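Tovico Used Equipment
Home > Computers > Towers > Barebones

Barebones desktop tower, black, no processor
Stock no. 3481
Condition: used, working when last tested
Availability: in stock

A used desktop tower with the motherboard and power supply still fitted. The processor has been taken out. It suits anyone who has a processor and memory from another machine, or who wants a full-size case to practise assembly on. Schools and repair classes buy most of these from us, usually a few at a time.

The case is metal with a black plastic front. The side panel lifts off, and with the tower laid flat you can get at everything from above. The power supply is at the top, the drive cage is on the other side, and the wiring is left as it came.
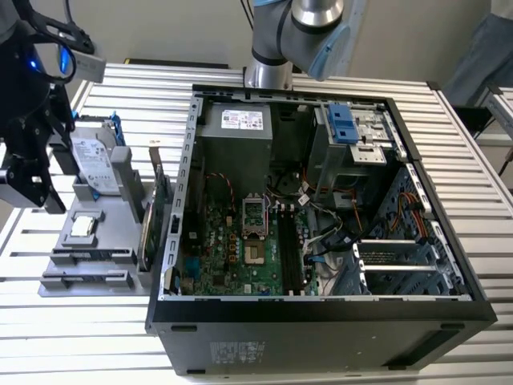 Cables are not tied back. If you are going to take the board out, note which lead goes where before you pull any of them. Replacement power leads are listed under Skundano cables, stock no. 548.

What you get
Case with front and side panel
Power supply, fitted
Motherboard, fitted
Drive cage with blue release latch
Internal power and data leads
One blue drive caddy

What you don't get
Processor
Heatsink and fan for the processor
Memory
Hard drive
Mains lead
Keyboard, mouse or screen
Operating system or licence

Motherboard
The board is a Dell one and stays screwed to the chassis for delivery. The socket is the flat type with fine contact pins in the board itself, so please keep fingers, cloths and screwdrivers away from it. A bent pin can stop the whole board from working and we can't take a board back once that has happened. Each board leaves us with a plastic cover over the socket. Leave the cover on until you are ready to fit the processor.

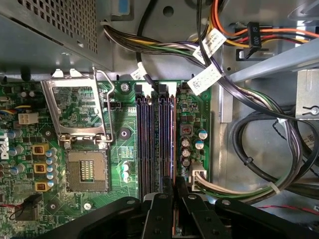
To fit a processor, release the lever, lift the load plate and lower the processor straight down with its notches lined up. Don't slide it. Close the plate and press the lever back under its hook. Some resistance on the lever is normal. Memory goes in after that, with the latches open first.

Check your processor against the board number before you order. We can read the number out over the phone if you give us the stock number.

Drives
A 3.5 inch hard drive clips into the blue caddy without screws, and the caddy then goes into the cage until the latch catches. Extra caddies are stock no. 641. Tested second-hand drives are on a separate page and are sold wiped.

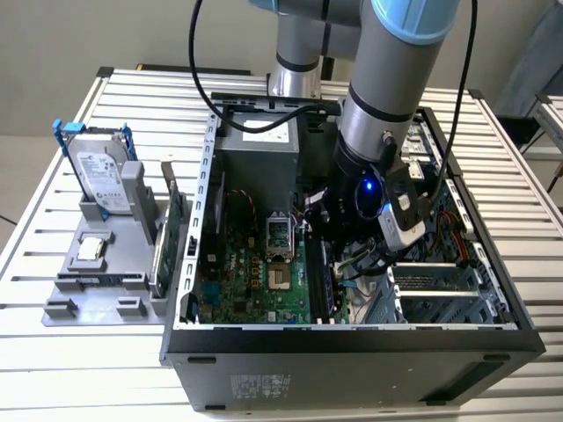

Work on a flat, clean surface and wear a wrist strap. The Steter strap we sell has a longer cord than most and reaches across a full-size case.

Delivery and returns
Sent boxed by Lindemann, two to three working days. Collection is free by appointment. Returns are accepted within 14 days if the socket is undamaged.

Orders of ten or more: ask for Afshin Shojaei in the trade office, extension 2000.

Page last updated Oct 10, 2020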